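Clearing the side table

14th November

I finally got to the light-colored table against the white wall. It's the one spot in the apartment where things get put down on the way to somewhere else, and it had been like that since July, when I moved here from Kashindye. The table itself came from Prurley and cost me 87 dollars used. I like it too much to keep it buried.

The rule I used was simple. Anything I had touched in the last 10 days could stay close by, and the rest had to go in a drawer or a box. The black cup was an easy one. I use it every day, mostly for pens, sometimes for coffee if the others are in the sink.

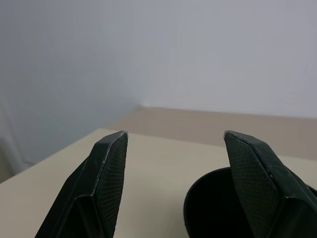 Glasses and plates

Glasses are my main problem. I have the round tortoiseshell pair for reading and the black sunglasses for driving, and I lose one or the other every week. I looked at a stand from Kuvero but didn't want to pay for it. For now the sunglasses live at the back, next to the wooden rack with the black pegs, and the reading glasses go wherever I was sitting last. I'd like to fix that.

The plates are plastic, one light blue and one pink. They belong in the kitchen, but I eat toast at this table, so they keep coming back.

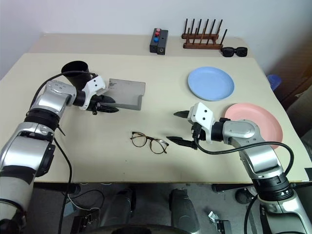 The gray tray I'm less sure about. I got it to hold keys and mail, and it's too flat for mail. Everything slides off when I pick it up. I may try the deeper one from Werer, which comes in 3 sizes, and move this one to the bathroom for soap.

The little black box with the pink, red and blue buttons stays at the back by the wall for now. I still have the drawer to do, and that one is mostly old chargers.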